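Simulierte Demos mit zwei Händen: wie viele braucht man, und wie stark variieren?

kuvar_bastler
Hallo zusammen, ich sammle gerade in der Simulation Beispiele für eine kleine Policy, die ein Croissant vom Tablett in die rosa Box legen soll. Zwei Arme, rechts mit Fünffingerhand, Teleoperation mit Adix. Bisher habe ich 96 Episoden, davon 17 aussortiert – meistens war der Griff Murks.

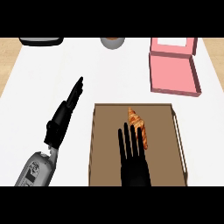
Rechte Hand über dem Croissant, linke noch frei über dem Tisch

Mein Problem: Im Training klappt der Griff nur, wenn das Croissant fast genauso liegt wie in den Demos. Einfach mehr aufnehmen oder anders aufnehmen?

prindmont
Anders! Ich hatte das bei Brötchen auch. Lage und Drehung vor jeder Episode auswürfeln, Tablett ruhig ein Stück mitverschieben. Und schau dir an, was deine linke Hand so treibt. Wenn sie mal hier, mal da wartet, lernt das Modell den ganzen Quatsch mit – ich gebe ihr immer dieselbe Ruhepose. Die 17 schlechten würde ich aufheben, für Korrekturdemos sind die super.

tilda16
mehr daten hilft immer

liu_sim
Bei mir haben 31 neue Episoden mit zufälliger Drehung mehr gebracht als alles davor. Welche Bildrate nimmst du eigentlich auf?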